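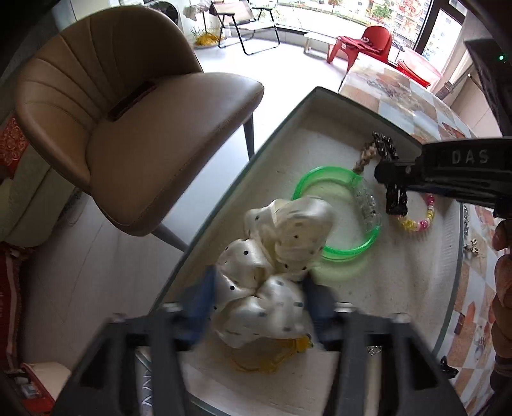

Polka dot satin scrunchie and bracelets in the beige tray

Hair ties and small jewelry, Utcombe table

These are from the February sort-out ahead of the Drerncombe swap table. Everything came out of one drawer and a couple of coat pockets, and it all had to be gone through before it could be bagged. The list runs to 100 pieces, most of them hair ties.

The cream scrunchie with black dots is satin and takes up more room than anything else of its kind. It goes in the scrunchie bag with the leopard print one. The green ring is see-through plastic and very bright. Bangles and rings are kept apart from the hair ties this year – last year they were mixed, and people had to dig.

Beaded bracelets are priced with the bangles. Pink, yellow and white were the usual colors in this batch. Any with a weak cord go back to Gakthorpe for restringing, 17 so far.
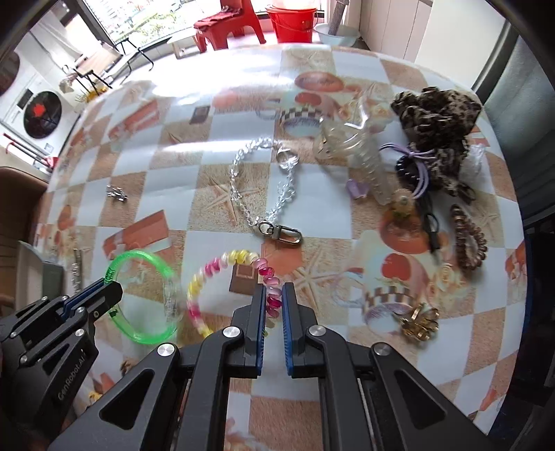
Chains were done after that. A silver chain with a lobster-claw clasp is easy to pass on, as it can go on a bag or a set of keys. Loose bits of chain go in the Siddiqui tin with the odd clips.

Claw clips are bagged by size. The clear ones sell slower than the colored ones, so they are put at the front. Coil hair ties are sold in mixed sets, brown and black together, and stretched ones are left out.

Brooches go on the felt board, 16 to a row. The Gakthorpe box is still to be opened and will get its own page.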